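3.2 Collecting the bedding demonstrations

Most earlier work on cloth handling records its demonstrations on a bench, with a single plain towel under even light. We wanted data from furnished bedrooms, where the cloth lies on other cloth and the colours and prints compete with each other. Demonstrations in the Stamach set were therefore recorded on beds, using hand-held grippers that carry their own cameras. The operator works the fingers directly and no robot arm is needed at this stage. In total we kept 2,715 demonstrations, of which 70 per cent were used for training. The rest were held back for tuning and for the trials in Section 4.

Each demonstration is labelled with one of 2 phases. In the search phase the operator brings a gripper to the cloth and looks for a fold or edge that can be pinched. In the spread phase the cloth is held and drawn out over the bed. Contact with a rumpled pile is the harder case to label, as the fingers can touch the fabric well before they have hold of anything, and dark cloth hides the fingertips. 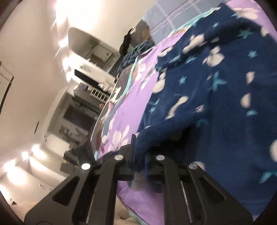

Emerson Fagundes, commenting on the June draft, objected that a label placed at first contact would teach the policy to close too early, and asked that the phase change be tied to the grasp. We agreed and relabelled the set. The phase now changes at the first moment when the cloth moves with the finger, as judged by the annotator from the video. About 25 demonstrations could not be settled this way and were dropped.

The change made a clear difference to the Kestier policy, which had been closing on nothing in many of its early trials. It made little difference to the Arnau baseline, which does not use phase labels except to pick its starting pose. We report both with the new labels only.

Spreading usually calls for a second gripper, with one tool pulling at a corner while the other stays near the body of the cloth. We did not tell operators which tool should lead. The views from both are stored and matched in time, but the policy is given only one view at each step, following the Hodžić sampling scheme. Motion blur was left in the training data. An early attempt to filter it out removed much of the spread phase, where the cloth moves fastest.

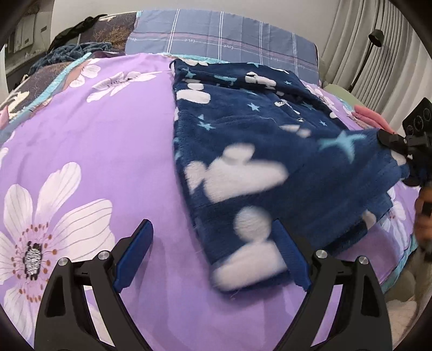 Figure 2. Spread phase. A second gripper, at right, pulls a raised corner of the navy fleece while the nearer jaws stand open.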